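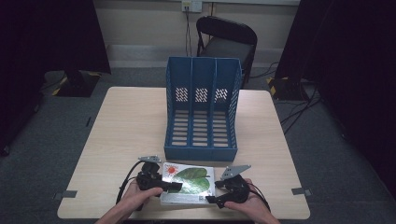 Two readers wrote in after my post on paper clutter to say that no scanner had ever gotten them to the bottom of the pile, and one of them added that she'd bought hers, used it for a weekend and then stacked mail on top of it. Fair enough! I did the same thing with my old flatbed for years. So I want to be clear that this review comes from a person who has failed at this before, and who has now been scanning almost every day since the Bronura sheet-fed scanner came into the house.

I paid $339 for mine, full price, from Ding, the little office supply place that still has a human being behind the counter. It's a lot of money for a thing that eats paper. I went back and forth on it all fall. What tipped me over was a shoebox of medical bills that I needed to find one page in, and couldn't, on hold, with the insurance company playing that flute music.

Setting it up

The box has the scanner, a power brick, a USB cable and a folded sheet of drawings that I couldn't make sense of. Ignore the sheet. Plug it in, open the lid (the lid is also the paper tray, which is clever) and it turns itself on. The software is a separate download called Jendeck, and that's where I lost most of my first evening. It wants you to make an account before it will do anything, and the email with the code went to my junk folder. Once I found the code everything went fine. It found the scanner over Wi-Fi on the first try, which I can't say for any printer I have ever owned.

Please run the update before you scan anything. The version I got first kept turning receipts sideways, and the update fixed that completely.

How it does with real paper

Plain letter paper is a joy. You drop in a stack, press the one big button and it goes through with a nice soft zipping noise, both sides at once, and throws away the blank backs on its own. I put in 45 sheets to start with because that's the most the tray will take, a mix of bank letters and school forms and the warranty for a dishwasher we no longer have, and it went through the whole stack without a stop. I stood there grinning at it like a kid.

Folded letters are nearly as good. If the fold is sharp, bend it back the other way first, or the top edge catches and you get a page that leans. Straightening is automatic and works well enough that I stopped checking.

Receipts are where I expected trouble. The long thin grocery ones curl, and you have to feed them one at a time with the guides pushed all the way in. But they come out readable! Even a gas receipt that had gone so pale I could hardly see the total with my own eyes came out dark and clear after I switched on the setting called Faded Text. It's buried under Options, then Picture, then More. Why it isn't on the front screen I have no idea.

Glossy things are mixed. Photo paper goes through fine if it's clean, and so do postcards and kids' picture cards, though I'd use the straight path for anything stiff (there's a flap at the back you pull down, so the card goes straight through and doesn't get bent around the roller). Colors on glossy stock come out a bit cooler than they should. For the recipe cards my aunt used to mail out at Christmas I didn't care one bit, I just wanted to be able to read them at the store. For real family photos I'd still use a flatbed, or pay a shop.

Things it won't take: anything with a staple in it, anything with a sticky note left on, and booklets. It did swallow a sticky note once. I got it out with tweezers, and no harm done, but I've been careful ever since.

The software, good and bad

I came close to taking half the praise back over Jendeck, and then it won me over. The look of it is plain to the point of ugly. There are gray buttons everywhere and two different menus called Settings. But the search is wonderful. It reads the words on every page, so I can type "furnace" and get the receipt, the manual and the letter from the gas company all in one list. It even picked up my own handwriting on a couple of pages, when I'd been writing neatly, which isn't often.

It also guesses at file names. If you scan a water bill, it offers the company and the month as the name and you press Enter if you like it. It's right more often than not. When it's wrong it's very wrong (a permission slip for the aquarium got filed as a bank statement), so do look before you press.

What I don't like is the nagging. Every time it opens, there's a banner asking if I want to pay for online storage. I don't. I keep everything in a folder on the computer with a copy on an outside drive, and I'd happily give up some clever feature to make that banner go away. You can close it, and it comes back the next day like a neighbor's cat.

The part that made it stick

I've thought a lot about why this worked when the flatbed didn't, and I think it comes down to where the paper waits. My old system was a pile. Piles have no bottom, and the thing you need is always in the middle.

Now there are upright file holders, the plastic magazine kind with slots, and paper goes into one standing up as soon as it comes in the door. One slot is for scanning, one is for things that need an answer, and one is for paper I have to keep as paper, like the car title and birth certificates on their way back to the safe. When the scanning slot is full enough that it's hard to push another envelope in, I scan it. That takes less time than making coffee. Then most of it goes to the shredder, and I can't tell you how good that feels.

I did buy a Pakirow tray to go under the scanner, thinking it would hold the cables. It doesn't, really, but it's just the right size for the envelopes I want to reuse, so it stayed.

If you've got a deep backlog, don't start there. I know it's tempting. Start with this week's mail and get used to the thing, and let the shoebox sit a while longer. I began with the shoebox, got cross by the second evening and would have quit if my spouse hadn't taken over the feeding while I did the naming. The old stuff is full of staples, for one thing. Go through it with a staple puller in front of the TV, on a different night from the scanning.

Noise, size and cleaning

With the lid closed it's smaller than a loaf of bread and I leave it out on the shelf. The sound is fine for a room where people are talking, and too loud for one with a sleeping baby in it. It wakes from sleep in 3 seconds, which matters more than I would have guessed, because I'll scan a single page standing up with my coat still on, and I never once did that with the flatbed.

You do need to wipe the glass strips inside. If you see a thin line running down every page, that's a speck of dust or a dab of glue from an envelope. A soft cloth with a drop of rubbing alcohol takes it off. The rollers can be replaced and Ding had a set hanging on the wall, so I wasn't worried on that score. I haven't needed them yet.

Who should get one

If you get a few letters a month and your bank has already gone paperless, use your phone. The free phone apps are very good now and I'd feel silly telling you to spend this much. But if you've got kids in school, or you run a small business from the kitchen, or you're looking after a parent's paperwork along with your own (that one is me, and it's most of the shoebox), I'd say go for it. I'd buy it again tomorrow.

I'm taking off a little for the account nonsense and the banner, and a little more for the instruction sheet. Everything else I love. To the reader with the mail on top of her scanner: try moving the mail into something upright and see if the lid gets opened. I'd really like to hear how it goes. And if anybody has found a way to make Jendeck remember the Faded Text setting between scans, please tell me, as I have an envelope of hardware store receipts here from the deck project and I'd like to get it done before tax time.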